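Setville Robotics Club - Frequently Asked Questions

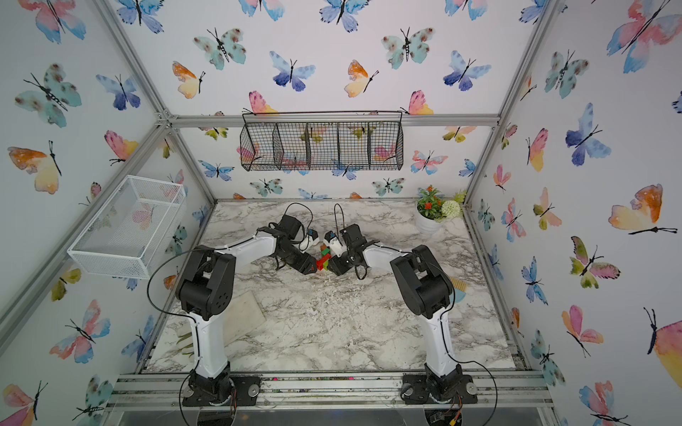 Two arms, one little stack of blocks, and our famous butterfly wallpaper.

Questions? Catch Ustyna Shevchuk or Omolara Okoro at any meeting, or write to the club inbox. Last updated 12/5/23.

Who can join?
Any student at Setville in grades 9 through 12. You don't need to have built anything before, and you don't need to be in an engineering class. Last year's members came from band, track, theater and the school paper, and it was a great mix (the theater kids label cables better than anyone).

I've never written a line of code. Will I be lost?
No! Everybody starts on the same short set of Python exercises, and you work through them with a partner who has done them before. Most people are moving an arm by their third meeting. If you already code, you can skip ahead to the block tasks, but please do the safety sheet first like everyone else.

When and where do you meet?
Tuesdays and Thursdays after last bell, in Room 28, until 5:30. During competition season we add Saturday mornings. You can come to one meeting a week or all of them. Just put your name on the board so we know how many partners we need.

What are you working on this year?
Two-arm tasks, and we are so excited about them. One arm picking up a block is a nice first project. Getting two arms to work on the same small stack without bumping grippers is a whole different puzzle - timing, reach, who goes first, what to do when one of them misses. Each gripper has its own small camera on top, so there is plenty to do for people who like vision work too.

What is the Meltumton Challenge?
It's our big event, held in May. Teams get 30 minutes on the table and are scored on a series of stacking and sorting tasks. Our team number is 3027, if you want to look us up in the results. Caltside won the last one and they were really, really good. We came home with pages of notes and have been working through them ever since.

Do I have to compete?
Not at all. Some members never go near the event and spend the year on their own ideas. Munther Shboul is writing a program that lets an arm play tic-tac-toe, and he would love a second person on it.

Why butterflies?
Siham Bitar picked the wallpaper when we redid the walls of the enclosure, and the vote in favor was not even close. The plant in the corner is artificial, so please stop watering it.

What does it cost?
Dues are $28 for the year, which covers your shirt and snacks. The Challenge trip is extra. We have a $300 fund set aside to help with that, and asking for it is private: talk to Ms. Hijazi and she'll handle the rest.

Is it safe?
Yes, as long as you follow the rules on the sheet. Hands stay out of the enclosure while the arms are powered. Long hair gets tied back. One person runs the program and a second person stands at the stop button, every single time, even for a ten-second test.

Can I take parts home?
Laptops and the practice servo kits can be signed out overnight. The arms, the cameras and anything attached to the rail stay in the room.

What if I break something?
Tell us right away and don't try to hide it. All of us have broken something. Our advisor, Siham Hijazi, keeps a drawer of spares, and fixing a part is a good way to learn how it goes together.

Is there a group for middle schoolers?
Starting this spring, yes! We're running four Sayegh Workshop sessions for grades 6 to 8, with high school members as coaches. Sign-up sheets will be in the front office after winter break. Coaches get service hours, so if you're a member and want in, tell Omolara which dates you can do.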